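Rania Kanaan has worked the floor at Oakley for 24 months, and she now spends half of each shift teaching instead of serving.

"I used to clear tables," she says. "Now I show the gripper how it's done, over and over, and somebody checks my work."

The target is 96 clean runs a week. Hours haven't been cut, she says, but the labour is different — more standing still, more sore wrists.

Her supervisor, Jamie Nuttall, rewrote the roster in April. "People wanted to know if they were training their replacement. I told them I didn't have an answer yet."

Practice happens in the room with the checked tablecloths and the mini fridge.
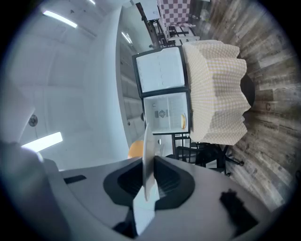 What staff want next

Kanaan would like a pay grade for the new work. Nuttall has asked for one.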